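Laptop Trade-In and Repair: Frequently Asked Questions

Fumico buys, repairs and recycles laptops by mail and over the counter. If your question isn't covered here, write to the service desk through the contact form and quote your ticket number if you have one.

Which laptops do you accept?

Any laptop from the last ten years, working or not. We also take older models for free recycling, but we don't pay for them. Tablets and phones are handled by our partner Gotora and need a separate form.

How should I get the laptop ready?

Back up your files, sign out of your accounts and turn off any device-finding service. Shut the laptop down fully. Take off cases, keyboard covers and privacy films. Remove memory cards and USB receivers – we can't mail them back to you later.

What photos do you need for a quote?

Two are enough: one with the laptop on a plain surface, and one with it open and the screen facing you. Use daylight or a ceiling light, and turn the flash off.
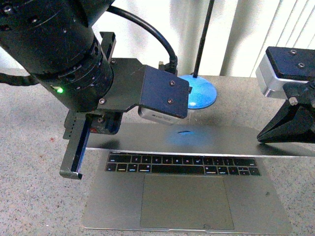

The outside of a laptop is graded on its own, before we look at the screen or test anything. A speckled gray countertop like this one works well for a silver laptop, and so does a desk or a table. If there are dents or deep scratches on the lid, send a close-up of each one. Stickers don't change the grade as long as they peel off cleanly.

Should the screen be on or off?

Send whichever you can. Dead pixels and stains only show with the screen on. Damage to the glass is often easier to see with it off, as on this MacBook Pro, where fine lines branch across the upper part of the dark display.

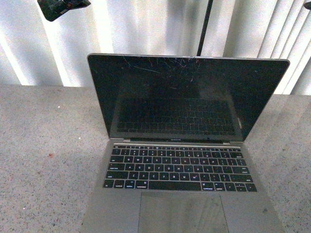 My screen is cracked. Is the laptop still worth anything?

Usually, yes. A cracked screen lowers the offer but doesn't rule the laptop out. The keyboard, battery, memory and logic board are valued separately. If the laptop still starts up, connect it to an external monitor and tell us whether you get a picture.

Can you replace the screen instead?

Yes, for most models. Screen replacement starts at $167, parts and labor included. We confirm the price after inspection and don't begin work until you approve it. Ask for Birutė Lapiņa at the counter if you need a written estimate for an insurance claim.

Is it safe to keep using a cracked laptop?

Stop if pieces of glass are coming loose. Otherwise, open and close the lid slowly from the middle, don't press on the glass, and don't stack anything on top. Clear tape over the crack is fine and won't affect your quote.

How do I ship it?

Close the lid with a sheet of soft foam over the keyboard, wrap the laptop in padding and use a rigid box. Prepaid labels cover up to $200. Higher coverage can be added when you print the label.

Where can I drop it off?

At the Rovport counter, Unit 716, from 9 a.m. to 5 p.m. Bring a photo ID if you are selling.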